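Home Issues Archive Submit About

August | Ivana Cabral

Print this article | E-mail this article

4. The Open Day at Plulldale

4.1 Setting and audience

The studies in Section 3 were run with people who had been paid to be patient. To see how our simulated household tasks fared with people who had not, we took the Lunditz simulator to the August open day at the Plulldale site, where it shared a hall with a welding display and a very popular ice cream cart. The open day drew 1482 visitors through the main gate. We make no claim that they came for us.

Our stand consisted of a large screen, a workstation, a bench and two operators. The simulated two-armed robot was driven by the Ekinci controller described in Section 2, with the same settings as in the laboratory runs. Visitors could watch, ask questions, or pick the next task from a printed sheet. The sheet listed six tasks, all set in furnished rooms and all involving the moving of small things from one surface to another. A seventh line, left blank for suggestions, was used mainly to ask whether the robot could do laundry.

4.2 Procedure

Each session began with an operator loading a room and reading the task aloud. The visitor then made a guess, yes or no, as to whether the robot would manage it. We recorded the guess, the outcome and anything said within earshot of the operator. Sessions were capped at six minutes, which proved to be slightly longer than the attention of most adults and a good deal shorter than that of most children.

We had planned to show only the outside view of the room, on the theory that it is easier to follow. By late morning visitors had begun asking what the robot itself was looking at, and the operators switched to a view from behind the arms (Figure 7). This was a departure from protocol and we report it as one. It also filled the bench, so we did not switch back.

4.3 Observations

A total of 19 sessions were completed and logged in full. Others were started and abandoned, usually when a family was called away, and we leave these out. The sample is small, self-selected and in several cases sticky, and we offer no statistics on it.

Three things seem worth reporting anyway. First, visitors judged the difficulty of a task by the object and paid little heed to where it was. A ball was thought easy and a bowl hard, whether either sat in the open or was wedged behind something else. Our own failure records (Section 3.4) point the other way, with reach and clutter doing most of the damage.

Second, pauses were read as thought. When the Pretetti planner stalled while searching for a grasp, visitors lowered their voices. One man told his daughter that it was "working out the angles." It was waiting on a timeout. We did not correct him, and the daughter, who had picked the task, looked unconvinced in any case.

Third, mistakes were forgiven quickly provided they were large. Knocking an object clean off a surface got applause. Stopping a finger's width short of it got a sigh, and on two occasions advice. The advice was to go left.
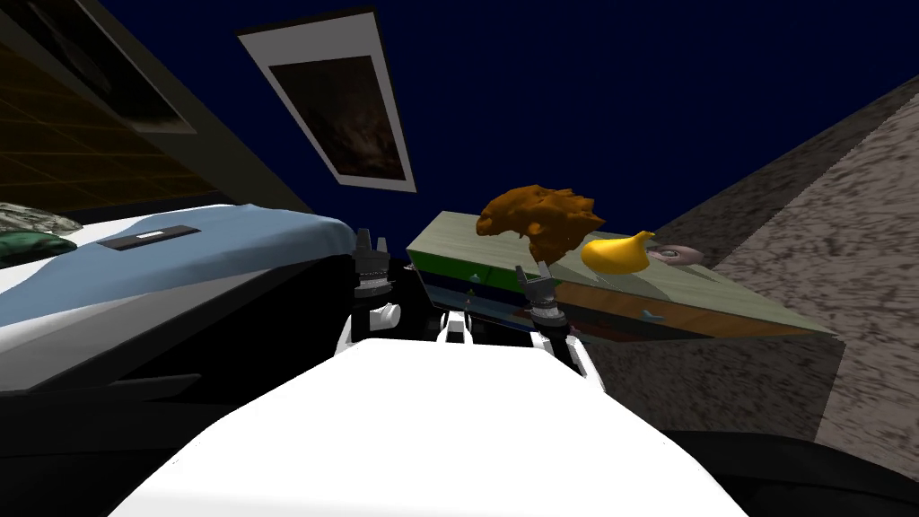 Figure 7. Simulated bedroom, seen from behind the robot's arms. The grippers are near the bed and in front of the cabinet; several objects rest on the cabinet top.

The change of viewpoint deserves a closer study than we gave it. With the outside view, people talked about the robot as a machine in a room: it was slow, it was in the wrong place, it should turn around. After the switch they began to say "we." They leaned when the view leaned. They also became noticeably kinder about misses, possibly on discovering that a room is harder to make sense of at a slant and with two arms in the way.

4.4 Limits

The operators were also authors of this paper and wanted the robot to do well, a fact that visitors spotted sooner than the reviewers of our earlier draft. Comments were written down by hand in a noisy hall and favor people who speak clearly. The simulator log for the day runs to 2484 entries, of which a fair share record a child leaning on the space bar.

A repeat visit is planned with both views shown in a fixed order and the keyboard out of reach. We have asked for a place farther from the ice cream.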